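Workshop Notebook - Finishing Room, Gristville
Entry for Friday, July

Print this page
E-mail this page

Present: K. Goh, F. Santoso (afternoon only)

Subject: Oil finish trial on white oak, second series

Work resumed at 8:15 a.m. The boards left over the holiday week were taken down from the rack and checked for movement before anything else was done. Board 3 had cupped slightly toward the bark side. It was kept in the series, and the cup is noted on its card.

The purpose of the second series is to compare the Hatis hardening oil with the Fostis oil and wax blend now used on the reading tables for the Latuheru branch library. The library has reported ring marks on the older tables within a year of delivery. The first series did not settle the matter. The boards had been sanded by different hands, and the surfaces could not fairly be compared.

All five boards were cut from the same plank. Each was planed, then sanded by Mr. Goh with 120, 180 and 220 grit, by hand with a cork block on the last pass. The grain was raised with a damp cloth after the 180 grit and left for one hour. Dust was removed with a brush and then a dry cotton cloth. Tack cloths were not used, as the residue was suspected of causing the dull patches recorded in the spring.

Boards 1 and 2 received Hatis oil. Boards 3 and 4 received the Fostis blend. Board 5 was left bare as a control. Each oiled board was weighed on the bench scale immediately before and after application. Board 1 stood at 496 grams before the first coat. Board 2, which is shorter, stood at 310 grams. The weights after wiping are entered on the cards and will be copied to the summary sheet when the second coat is complete.
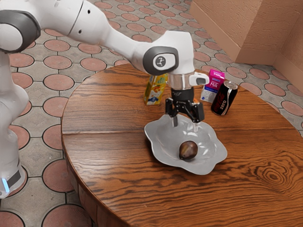 The Hatis oil was applied with a lint-free pad, left for 15 minutes, and wiped in the direction of the grain. It went on thin and drew in quickly at the end grain, where a second pass was needed. The Fostis blend was noticeably thicker. The tin had been stored on the lower shelf near the outside door, and it was stirred for several minutes before the wax was evenly distributed. Future tins should be kept in the cabinet.

Board 4 showed a faint streak near one corner after wiping. Mr. Santoso considers this to be uneven wiping. Mr. Goh considers it to be mineral streaking in the oak, brought out by the oil. The place has been marked in pencil on the underside and will be examined again after the second coat.

Used cloths were spread flat on the outdoor line, as required by the shop rules. Staff are reminded that oily cloths are not to be folded or placed in the general bin at any time.

The question of 400 grit between coats was discussed. Mr. Santoso proposed a light rub on all four oiled boards. It was agreed to rub only Boards 2 and 4 - one from each pair - and to leave the others as they are. The difference, if there is one, should be clear to the hand before it is clear to the eye.

Water ring tests will follow once the boards have cured for two weeks. A cold glass and a hot mug will be used on separate areas, each left for 30 minutes. Coffee and ink spots are to be added at the library's request.

To do:
Second coat on Monday, same pads and same order of work
Order more cork blocks
Ask the library which cleaning product is used on the tables, and how often
Find the missing card for Board 2 of the first series - last seen in the glue room

Entry closed 4:40 p.m. K.G.

Recent entries
Oil finish trial on white oak, first series
Dull patches after tack cloth use
Repair of drawer runners, map cabinet
Humidity readings, lumber rack
Sharpening schedule for the hand planes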